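ハンドグリッパー「Prernari」の開閉値ずれと接続切れについて よくあるご質問

最終更新 2021年6月4日

いつもPrernariをお使いくださり、ありがとうございます。春先から「指先を閉じているのに、記録では開いたままになっている」「作業の途中で片方だけ信号が切れる」というご連絡が続き、ご心配をおかけしております。お電話やメールでお答えしてきたことを、少し長くなりますがこちらにまとめました。お急ぎの方は、気になるところだけ拾い読みしていただければと思います。

どんな不具合が起きているのですか

大きく分けると2種類あります。ひとつは開閉値のずれで、指先の黄色いパッドを合わせきっても、記録ソフトKonaの画面で値がゼロに戻りません。もうひとつは接続切れで、両手に1台ずつ持って作業しているときに、片方のデータがぷつりと途切れます。Konaの初期設定では、切れた側の最後の値がそのまま書き込まれ続けるため、あとから波形を見ても「手を止めていただけかな」と見過ごしてしまいがちです。私どもも最初のご連絡をいただいたときは、まさにそう思ってしまいました。お恥ずかしい話です。

いつ分かったのですか

私どもの検証室で230本の記録を続けて取っていたとき、154本目で右手側の値が動いていないことに担当が気づきました。そこで全部を頭から見直したところ、同じ症状が出ていたものが6本見つかりました。数としては少ないように見えますが、それを教師データにしてロボットアームを動かした場合、物をつかんだつもりで離す、あるいは離したつもりでつかみ続ける、ということが起こりえます。軽い布や紐ならまだしも、重い物や割れ物では困りますので、公表することにいたしました。

ケーブルが原因なのでしょうか

接続切れについては、はい、ほとんどがケーブルの引っぱりによるものと見ています。机の上に長く余らせたケーブルは、もう片方の手の下をくぐったり、腕に乗ったりして、思わぬ方向から力がかかります。とくに根元に近いところを横へ引かれると、差し込みが浅くなっても見た目では分かりません。ご使用中に手首を返したとき、いつもより重いなと感じたら、一度手を止めて、ケーブルの通り道をたどってみてください。 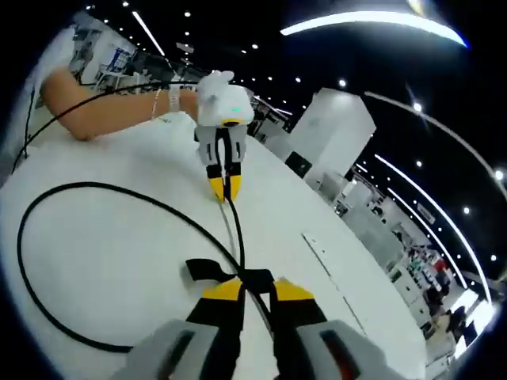

うちでは腕に掛かったまま作業を続けてしまい、肘を引いた拍子に切れたことが2度ありました、とのお便りを先日いただきました。今は始める前に左右のケーブルを体の外側へ流し、交差していたら必ず持ち替えてからにしているそうで、それだけで途中の中断がずいぶん減ったとのことです。私どもの取扱説明書には「ケーブルを整えてください」としか書いておらず、どう整えるのかまで踏み込んでいませんでした。次の版から、このやり方を載せさせていただきます。ありがとうございました。

余ったケーブルは束ねてしまってよいですか

ゆるく束ねていただくのはかまいません。ただ、きつく折り曲げて縛るのはお控えください。面ファスナーのバンドでも結束用の紐でも、指が1本入るくらいの余裕を残していただければ十分です。束ねた場所が本体のすぐ根元に来てしまうと、手を伸ばしたときに遊びがなくなりますので、机の奥のほう、または体から離れた側でまとめてください。作業で使う紐やバンドとまぎらわしいときは、色を変えておかれると後片づけが楽です。

開閉値のずれは、自分で確かめられますか

確かめられます。特別な道具もいりません。

まず、本体をどこにも当てないように机の上へ浮かせて持ち、何もはさまずに指先をゆっくり閉じます。Konaの画面で値を見て、そのまま5秒ほど待ちます。次に全開まで開き、もう一度閉じます。2回とも同じ値に戻ればひとまず安心です。1回目と2回目で値が違う場合や、閉じる途中で値が飛ぶ場合は、内部の読み取り部が傾いている可能性があります。

左右2台をお使いの方は、必ず1台ずつ行ってください。両手でいっぺんにやりたくなるのですが、片方に力が入るともう片方もつられて動いてしまい、どちらがずれているのか分からなくなります。それから、パッドの先だけが触れて見えても、根元側にまだ細いすき間が残っていることがあります。目の高さまで上げて横からのぞいていただくのが確実です。

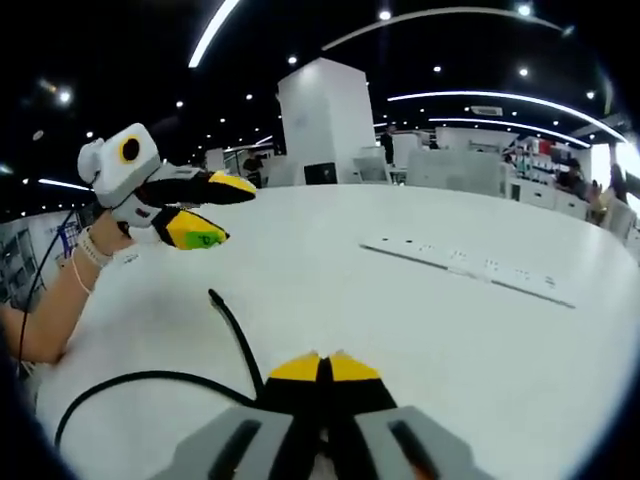
Flasirentからは、貸し出しの前にこの確認を毎回入れると準備の時間が延びてしまう、もっと短くできないか、というご意見が届いています。ごもっともです。1日に何組も入れ替わる現場では、数分の手順でも積み重なると大きいですよね。そこで、同じ方が同じ機体を続けて使われる日は朝の1回だけ、人や機体が入れ替わるときはそのつど、という運用でお願いすることにしました。落としたり机の縁にぶつけたりしたあとは、面倒でも必ずやり直してください。

作業中に異常に気づいたら、どうすればよいですか

データを集めているだけのときは、その場で記録を止め、ファイル名の末尾に印をつけて残しておいてください。消してしまうと原因を追えなくなりますので、どうかそのままに。

Prernariの信号でロボットアームを直接動かしているときは、話が変わります。グリッパーの操作で立て直そうとせず、先に非常停止を押してください。切れた信号が急に戻ると、アーム側の指がそれまでの差をひと息に埋めようとして、速く閉じることがあります。アームの近くに手を入れて、つかんでいる物を取り除くのは、電源が落ちたことを確かめてからにしてください。これまでのところ、おけがのご報告は受けておりません。

ソフトの更新で直りますか

接続切れの見過ごしについては、Konaの更新で防げるようになりました。新しい版では、信号が途切れると画面の上に赤い帯が出て、記録が自動で止まります。古い版のままお使いの方は、設定の「信号途絶時」を「値を保持」から「停止」に変えていただくと、帯は出ませんが記録は止まります。

開閉値のずれのほうは、申し訳ないのですが、ソフトでは直せません。ゼロ点の補正で一時的に合わせることはできても、中の部品が傾いていれば使っているうちにまたずれてきます。補正を週に何度もかけている、という方は早めにお知らせください。

分解して自分で直してもよいですか

お気持ちはとてもよく分かりますし、器用な方ほどねじに手が伸びるものですが、灰色の外装はどうか開けずにお送りください。組み立て時の締め具合で値が変わるため、開けたものは結局すべて調整し直しになってしまいます。黄色いパッドの交換だけは、これまでどおりお客様の手で行っていただいて大丈夫です。交換したあとは、上に書いた確認を一度お願いします。

交換や修理はどこに頼めますか

直接お買い上げの方は、このページの下にある窓口へご連絡ください。Flasirentから借りておられる方は、先にFlasirentへお申し出いただくと、代わりの機体が早く届きます。Lappalainen経由でご購入の場合は保証書の控えが先方にございますので、製造番号だけお手元にご用意のうえ、どちらへお電話いただいてもかまいません。

修理の間、左右のうち片方だけをお預けになるか、両方まとめてお預けになるかも選べます。できれば両方をおすすめしています。左右をそろえて調整したほうが、戻ってからのつまみ心地が違います。

すでに取ったデータは捨てなければいけませんか

全部を捨てる必要はありません。Konaの一覧で、作業をしているはずの時間に開閉値がまったく変わっていない記録を探してください。映像が残っていれば、指先の動きと見比べるのがいちばん早いです。判断に迷うものは学習には使わず、別の場所に分けておいてください。10月には、あやしい記録を自動で拾い出す機能をKonaに加える予定で、過去のファイルにもさかのぼって使えるようにします。

ここに載っていない症状が出ています

窓口までお知らせください。製造番号、Konaの版、それから「どちらの手で、何をしようとしていたときか」を書き添えていただけると、とても助かります。うまく言葉にならなければ、なんとなく変、の一言でもけっこうです。

受付は平日の午前10時から午後5時まで。メールはいつでもお送りいただけます。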